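The arm that wouldn't let go

By Bethel Sisay
January 7, 2025

I've spent a fair bit of the past year writing about robots that do things well, and I was starting to feel like a brochure. So when Gadisa Mekonnen emailed to say his lab had a good story about one of theirs doing something badly, I was on the train before I'd finished my coffee.

The lab is Restlow, up a flight of carpeted stairs behind a tile showroom. They teach pairs of small robot arms to put away art supplies. I know! It sounds like a joke until you watch it for ten minutes, and then it sounds like the hardest job in the world. Brushes roll. Bottles tip. Scissors are a nightmare, because they're two things pretending to be one, and they have opinions about being picked up by the handle.

It was scissors that caused the trouble in December.

Gadisa was at the bench with Mesfin Lemma, who'd been there all of three weeks. The job was a handover: left arm picks up the scissors, right arm takes them, scissors go in the bin. It had gone fine all morning. Then, on run 369, the left arm picked them up, swung to the middle of the table, and stopped. The right arm came in to meet it, and it stopped too. Mesfin figured the program had hung (they do that) and reached over to take the scissors out so they could start again.

"I had two fingers through the loops," he told me. "And it closed."

He wasn't badly hurt. A pinch, a blood blister, a word he asked me not to print. What frightened everyone was the next bit, when Gadisa pressed stop on the screen and the gripper stayed exactly where it was, squeezing. Mesfin stood there bent over the table for 30 seconds while Gadisa went hunting for the power switch, and if you think that's not very long, try it with your hand in a drawer. 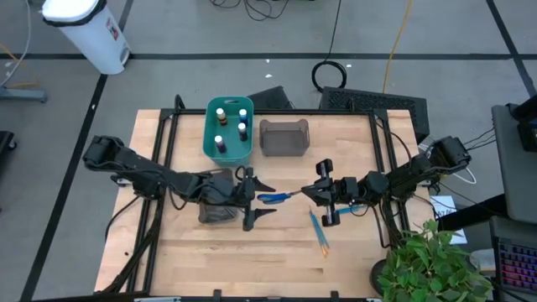
So what happened? I had it explained to me twice, once by Gadisa, who talks with his hands, and once by Getachew Yilma, who looks after the control software and drew it on the back of my train ticket. I'll give you Getachew's version.

The software that tells the gripper how far to close is called Rident. When it sends a position, the little motor in the gripper tries to get there, and if something's in the way it pushes harder, up to a limit. That limit was meant to be 400, in the motor's own units, which have nothing to do with any unit you or I learnt at school. But there'd been an update the night before, and one settings file had been put back to an older copy. In the old copy the limit was 711.

That explains the squeeze. The pause was a separate problem, and this is the part that made me put my pen down. The two arms were each waiting for the other one to say it was ready. The left arm's message had gone missing somewhere along the way, so it sat and waited, then timed out and did what it had been told to do after a timeout, which was grip again. Whoever wrote that line was worried about dropping things. Fair enough, too, if the only things near the gripper are scissors and paintbrushes.

And the stop button? It stopped the program. It didn't tell the motors anything at all, so they held the last position they'd been given, like a dog with a sock. Everyone at Restlow knew this in a general sort of way. Getachew said he'd have been able to tell you so in an exam. It just hadn't joined up in anyone's head with the picture of a person's fingers being in there.

I asked Mesfin whether he'd been told not to reach in. He had, on his first day, along with the wifi password and how the kettle works. He'd also watched everybody else reach in about as often as they scratched their noses.

Gebremedhin Derese runs the lab, and I'd expected him to be cagey. He wasn't a bit. He shut the bench down for the rest of that week and rang Dramance, the outfit that had sold them the control kit, to ask whether anyone else had seen it. They had, once, at a place called Tefera, where the thing in the gripper was a sponge and so it never got written up. He was still cross about the sponge when I met him.

The fixes are pretty dull, and I mean that kindly. There's a proper red button now that cuts power to both arms, mounted where you can hit it with your elbow. The force limit gets checked at start-up, and if it's wrong nothing moves. After a timeout the gripper stays put and a buzzer goes off, a truly horrible one that Gadisa chose himself. And you don't reach in until the motors are off, even if the arms have been sitting still so long you've forgotten they're on.

That last one's the tricky one. I watched them work for an afternoon and saw Gadisa's hand start to drift toward the table, get halfway, and go back in his pocket. He caught me looking and went a bit pink.

There's a cost to it as well. Once the power's cut, the arms sag and have to be brought back to their start positions, so every hang eats up a couple of minutes that used to take a couple of seconds. Getachew wants a middle setting where the gripper goes limp and the rest of the arm holds its place. Gebremedhin wants to see it tested on something other than a new hire.

Mesfin, for his part, is still there, and his finger's fine. He's been given the job of writing the safety sheet for whoever starts next, and he let me read the draft. The bit about the kettle has been moved to page two.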